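Stamstead Repair and Craft Room
Minutes of the October general meeting, October 27, 2025

Present: 12 members, with two more who came in after the break and were very welcome. Apologies were received from three regulars.

1. Welcome and last minutes

The chair thanked everyone for coming out on such a wet evening and for the two pumpkin loaves, which went quickly. The August minutes were read through and accepted with one correction: the sewing machine service was done by Babalola and not by Oletti, as we had written. Our apologies to both shops, who have been good to us.

2. Money and the kitty

The balance stands at $3232, after paying for the new extension cords and the carpet cleaning. There was a friendly but rather long talk about whether the tea kitty should be kept apart from the main account. We agreed to leave it in its jar for now and look at it again in the new year.

3. The parts bench

Most of the evening went on this one, and we are glad it did, as it has been on the list a good while. The yellow two-level table is now in use as the parts bench, and on the whole people like it very much. It is cheerful, it is easy to find from the door, and having a shelf underneath means the top can be kept for the thing you are working on. Two members did say that the yellow is a bit strong first thing in the morning. This was noted with sympathy.

The black molded trays go on the top level, in a row. It was asked whether they should be set lengthwise or across, and after some trying out with tea trays at the back of the room we settled on side by side, with a little space between so that fingers can get in. They are shallow, so please don't heap them. Anything small enough to roll should go in a lidded tub first.

The lower shelf is for the small square blocks and any odd rods or bits of metal that belong to a job in progress. If you put something down there, add a paper tag with your initials, and take it away again when you finish. We did have one long discussion about a hinge that had been there since August. It has now gone home.

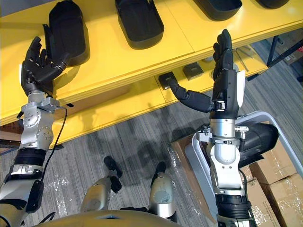 4. Floor and wrapping

Several people brought up plastic wrap on the carpet. It is slippery underfoot, and it hides very well against the gray stripes until you are standing on it. Agreed that whoever unwraps something picks up the wrapping before starting work. A second bin will go near the bench, and a member kindly offered one from her garage. The vacuum is back in the hall closet with a new bag in it, and we were asked to remind everyone that the bag does need changing now and then.

5. Orders

Mesilel have quoted $157 for a set of lidded tubs and a roll of labels. Agreed to go ahead, with one vote against from a member who feels that jam jars would do just as well. She has offered to bring 20 jars to the next meeting so we can compare, and we said yes please.

6. Any other business

The side door is sticking again. The heating will come on half an hour earlier through the winter. A blue umbrella was left behind last time and is on the hook by the sink.

The meeting closed at ten past nine. Next meeting as usual, same room, and bring a mug.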